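3.2 Cell setup and upkeep

The block-sorting cell, which the lab calls Bunier after the street the first one was built on, is a table with two arms fixed along its near edge. We describe its care in more detail than is usual. Most of our lost hours had nothing to do with learning, policy design, or anything else we had planned to write a paper on. They had to do with cables.

Each arm carries one external cable from the wrist back toward the base. In our first build we tied it down tight along the upper link, where it looked very tidy and failed at the wrist after nine days. The replacement was tied down just as neatly and went the same way. We now leave a free loop above each wrist, large enough that the joint can reach both ends of its travel without pulling on the connector. The loops are ugly, and visitors offer to fix them. Cillian Conneely, who rebuilt both wrists and has strong feelings on the subject, added a line to the startup checklist forbidding anyone to straighten them.

The head camera looks down across the table with both grippers in view (Figure 4). We set its tilt once, on 19th March, and then spent much of August finding out that it had been drifting ever since. The mount had one screw where the drawing called for two. With both screws in place and a drop of thread lock on each, the view has stayed within our limit for every later session.

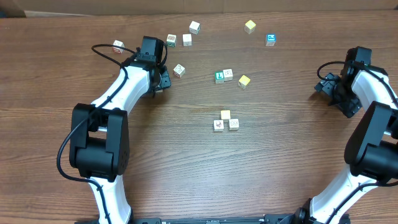
Figure 4. Head camera view of the cell with thirteen blocks on the table and both grippers open.

Blocks are scattered by hand before each run. We tried a printed layout sheet for a while, but the operators followed it so faithfully that the policy learned the sheet. The present rule is that blocks go in the area between and beyond the grippers, that some should touch, and that the strip nearest the base rail stays mostly clear. This last part matters for the elbows, which swing low when an arm folds back and will happily push a block off the table. Block faces are mixed on purpose: some have a letter on a colored ground, others a small picture, and a pale block on its plain side gives the detector very little to work with. We kept those in. They account for a large share of our failures, as reported in Section 5, and removing them would have made that section shorter and less true.

The tabletop is bare wood. Its grain runs across the view in long lines, and the darker knots were, to an early version of the detector, blocks. We considered covering the table with a gray mat and did so for one week, during which the mat crept toward the arms a little with each contact and took the calibration with it. The mat is now under the kettle. Retraining the detector on images of the uncovered wood cost an afternoon.

Routine service is done every 100 episodes. The operator opens and closes each gripper through its full range, checks the jaw plates for play, wipes the pads, and runs the Fluvis script, which touches each fingertip to a fixed point on the base rail and logs the error. If the error on either arm is above 2 mm, the session stops and that arm is homed again. Over the 1,286 episodes in the final dataset, this check was skipped once, by the first author, and the episodes that followed had to be collected again.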